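# 关于 Dirkix

Dirkix 是一所教旧家具修复的学校，同时对外接修复的活儿。学校设在 Wuisan 的一栋旧仓库里，一楼是木工车间和油漆间，二楼是教室、资料室和办公室。我们教的主要是柜类家具：餐边柜、五斗柜、书柜、衣柜，也教椅子和小桌。软包沙发和藤编我们不教，需要的话前台可以给您一份同行的联系方式。

本页最近一次更新是2023年6月5日。学费、课时和开放时间以本页为准，旧版宣传册上的内容已经作废。

## 学校是怎么来的

Dirkix 最早是一家修理铺，铺面很窄，门口放不下两个衣柜。那时候接的多数是搬家时磕坏的柜子，柜脚断了，门板合不上，抽屉底掉了。常来的客人里有一些想自己动手，问能不能借工具，后来又问能不能站在旁边看。铺子关门以后的晚上，工作台就空出来给他们用，只收木料和砂纸的钱。

晚上来的人越来越多，铺子里坐不下，我们就租下了现在这栋仓库。头一年没有课表，来了就做，做到哪里算哪里。有人一张椅子修了整个冬天，有人两个周末就走了，剩下半个柜子在墙边，到现在还有一只抽屉没人认领。第二年开始我们才把内容排成课程，写了讲义，定了考核的办法。

仓库原来存放的是纺织机配件，地面比较平，承重也够，货梯能进整件的大衣柜。搬进来之后改动最大的是油漆间，重新做了排风，窗户换成能全开的，墙面刷成浅灰色，方便看漆面颜色。木工车间的除尘管是后来分两次装上的，现在每台大机器都有自己的吸尘口。

## 我们教什么

基础课一期14周，每周上课一次，另有一次自由练习时间，练习时间有助教在场。学员自带一件要修的家具，尺寸不要超过货梯。没有合适家具的学员可以从学校的库房里挑一件，修完以后可以按材料费带走，也可以留给学校。

基础课的顺序大致固定：

- 看结构：认榫头、认板材，找出后来补过的地方，写一份检查记录
- 拆：拆五金、拆背板、松旧胶，给每个零件编号
- 修木：补榫、嵌木、换抽屉滑条、校正变形的门
- 处理表面：脱漆、打磨、填缝、补色
- 上漆或上油：虫胶、硬蜡油、水性漆各做一块样板，再选一种用在自己的家具上
- 装回去：调铰链，调锁，写完修复记录

拆的那几周进度往往最慢。老柜子里常见三四代人留下的修补，钉子、铁角码、各种胶混在一起，急着拆很容易把榫肩撕掉。我们宁可让学员多花一周时间泡胶、蒸胶，后面的课时可以顺延，不另外收费。

进阶课分成木皮修补、彩色漆面和五金三个方向，各自单独报名。彩色漆面这门课讲的是二十世纪中期以后那批有颜色的家具，蓝绿、芥黄、砖红这些。旧漆会变色，底下的颜色和表面的颜色常常对不上，调色之前要先在柜子背后或者门板内侧找一小块没怎么见过光的地方来对照。课上要求每人至少做十二块色板，在日光和室内灯光下分别看过，再决定用哪一块。

## 修复的几条原则

我们对外接活和上课用的是同一套原则，客户在送家具来之前最好先看一遍。

能留的尽量留。原来的木料、五金和漆面，只要还能用，就先考虑清洗和加固。换下来的零件装袋贴标签，随家具一起交还。

改动要写下来。每件家具都有一份记录，写明哪里换过、用了什么胶、什么漆、配比是多少。以后别人再修的时候可以照着查。

先商量后动手。要改颜色、改尺寸、改用途，我们会先出一份书面方案。把餐边柜改成洗手台这类要求我们接过，但原件状况很好、年代又比较早的，我们会建议客户另找一件。

不做旧。新补的木料可以调到接近原来的颜色，虫眼、刮痕这些我们不会人为去做。 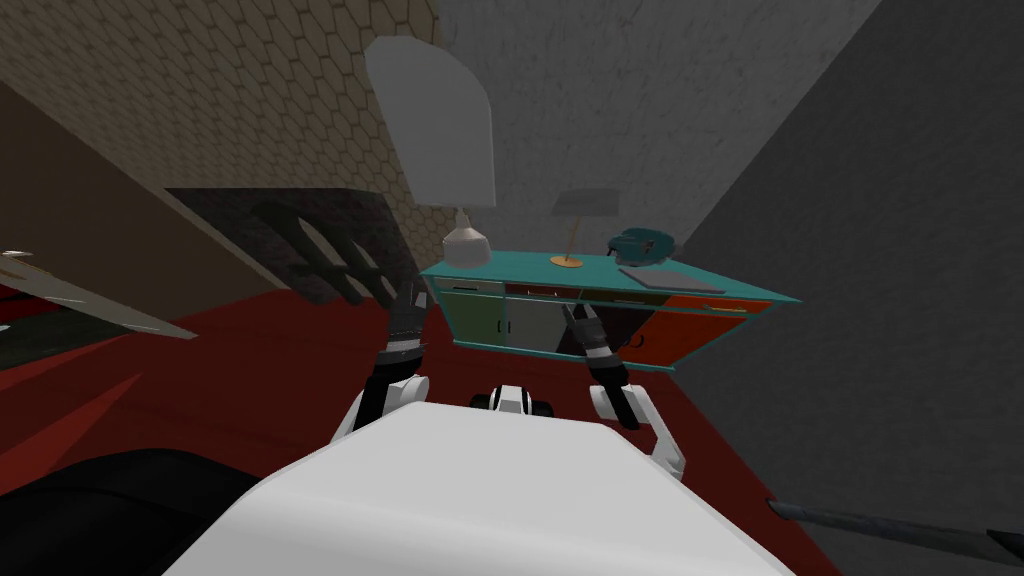

有位上过彩色漆面课的学员在结业表上写道，最难的是忍住不去把整面柜门重新喷一遍，她家那只柜子最后只补了右下角和一条边，从远处看得出新旧，住了半年以后自己也不再去看那个角了。她还建议把调色的课时加长，现在的安排里，刚刚摸到一点门道就要开始上手了。

这条建议我们采纳了，从下一期开始，彩色漆面课的调色部分多加一次课，总学费不变。另外加印了一份调色记录纸，带格子的，可以直接把色样贴在上面，前台免费领。

## 对外修复

除了上课，我们全年接修复委托。到目前为止，登记在册的完工家具是1,231件，每件都有编号和记录，存放在二楼资料室。学员和客户都可以来翻，提前一天跟前台说一声即可。客户姓名和地址在存档时已经遮去。

委托的流程如下：

1. 发照片和尺寸过来，正面、侧面、背面、抽屉内部各一张，坏的地方再单独拍
2. 我们回复大致的处理办法和能不能接
3. 家具送到学校，现场检查，出书面报价
4. 客户确认以后排期
5. 完工后通知取件，当面核对记录

报价有效期是一个月。排期长短看季节，12月通常最满，许多人想赶在过年之前把柜子搬回家，这段时间送来的家具多半要到年后才能动工。如果家里急用，请在第一次联系时就写清楚，我们做不到的会直接说。

取件之后发现问题，铰链松了、门又擦到框了，随时可以送回来调，不收钱。新上的漆面头几周比较软，不要在上面直接放花盆和热的东西，也不要用保鲜膜或塑料垫盖着。

## 材料和合作方

木料主要来自 Retham 木材行，他们给我们留拆房拆下来的老料，榆木、柞木和松木都有。老料到货以后先在仓库北墙那边放着，测过含水率才会拿进车间。库存不固定，想找特定树种的学员可以在料单本上写下来，到货了会有人打电话。

表面材料我们用过很多牌子，现在课上统一用 Laltotent 的硬蜡油和水性漆，主要是因为小罐装的规格齐全，学员用不完也不浪费。讲义里的配比都按这套材料写。您自己在家用别的牌子，请按罐身上的说明来，不要照搬讲义。

胶以动物胶和白乳胶为主。动物胶在车间门口的小锅里隔水加热，每天早上现泡，下班前倒掉。有学员不喜欢那个味道，可以坐到靠窗的工位去。

## 工位、工具和安全

木工车间常备手工工具，刨子、凿子、锯、夹具都可以借用，用完擦净放回墙上原来的位置。凿子自己磨，磨刀石在水池旁边。台锯、平刨和带锯要先上安全课并签字以后才能开，上过别处的课也一样要签。

进车间要穿包脚的鞋，长头发扎起来，项链和手链摘掉。护目镜和耳罩学校提供，防尘面罩请自备，这样比较贴脸。油漆间里用过的擦布一律摊开晾在铁架上，不准团成一团扔进垃圾桶，浸过油的布会自己发热起火。这一条没有商量的余地，违反一次就停用油漆间到本期结束。

脱漆之前要先做含铅检测，年代较早的白色和彩色漆面尤其要测。检测结果为阳性的家具不在课上打磨，由我们的工作人员在隔离间处理，学员可以改用库房里的另一件继续上课。

## 学费和报名

基础课每期学费3,495元，包括讲义、常用砂纸、胶和三种表面材料的练习用量。自带家具上用的油漆和五金另算，一般花不了很多，换整套铜拉手的除外。进阶课的费用按方向不同，报名页上有。

每期开两个班，白天班和晚上班各一个，内容相同，缺课可以到另一个班去补，补课之前跟助教打招呼，工位紧张的时候要让本班学员先用。开课之前退课全额退款，开课后两周以内退一半，再往后不退，但可以把剩下的课时转到下一期。

报名不要求有木工基础。未满十六岁的学员要有家长一起上课，家长不另外收费，但也要遵守车间的规定。用过电动工具的学员请在表上注明用的是哪几种，方便我们安排安全课。

学校没有发结业证书的资格，结业时给的是一份学习记录，列出做过的内容和课时。有些学员后来进了修复行业，带去面试的多数是自己的修复记录本和几块样板。

## 参观

每月第一周开放参观，白天都可以来，不用预约，团体请提前联系。参观路线从二楼资料室开始，经过教室的走廊，可以隔着玻璃看木工车间。油漆间有人干活时不开放。

二楼资料室有旧家具图录、厂家的老样本册、五金目录，还有一柜子拆下来的锁和铰链，按尺寸分了盒，可以拿出来看。图录不外借，需要复印的请用走廊里的机器，纸不够了找前台。旧样本册欢迎捐赠，缺页的也收。

仓库门前只能临时停车，卸货请走东侧的院门，按铃以后等人来开。大件家具到货请提前说好时间，中午货梯停用。

## 联系我们

报名、委托和参观都由前台统一登记，写信或者直接过来都行。来信请注明是哪一类事情，委托修复的附上照片和尺寸。我们一般在三个工作日内回复，开课前后那一周会慢一些。

库房里可供挑选的家具清单贴在一楼楼梯口，每月更换。清单上画了圈的已经有人选走，画了横线的还在晾干，请先不要去搬。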